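Participants wanted for the robot open day at Achterberg

We are looking for up to 12 visitors who like to try a humanoid robot and tell us what they think.

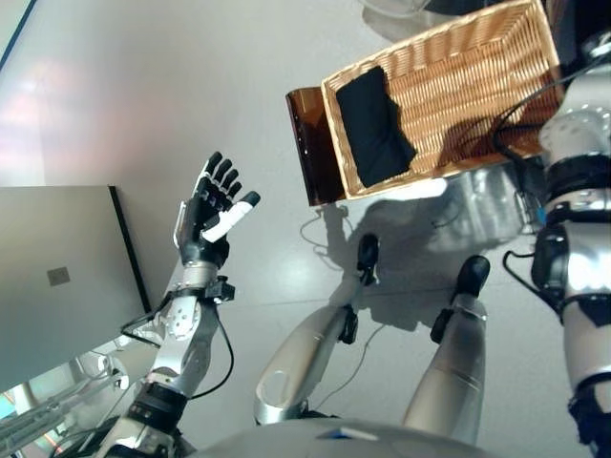
What you will do

You come to our hall in Achterberg on 16 September 2026, from 10 in the morning. First we show how the robot moves its arms and its four fingers and thumb. After this, each visitor gives it small tasks with a cloth and a basket, and fills in a short form with nine questions.

Who can take part

Everybody from 18 years. You do not need to know anything about robots. Please wear flat shoes, the floor is smooth and there are cables on it.

What you get

Lunch, your travel costs within the region and a tour of the Tulta workshop.

How to apply

Write a few lines about yourself to Krisztina Major at Wavdale, Visitor Desk. For questions about access with a wheelchair, please ask for Corinne Zamora.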